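Home | Forums | Feats & Records | Log in

carys_h
Did anyone else stay up for Khadija Slaoui's unicycle climb up Lamrani pass? 441 switchbacks, bless her, and I cheered at every one (the cat left the room).
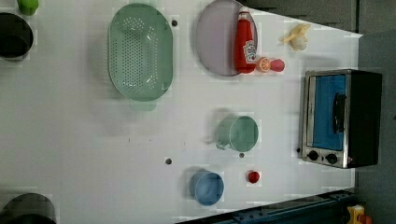
I do think it ought to count as a record, even with the two stops for water.

midel120
Lovely ride, but sorry Carys, a foot down is a foot down. Lahcen Bouazza did it without stopping.

carys_h
With the wind behind him, though!

kittipong_t
Bouazza started at the upper gate, so it's a different climb.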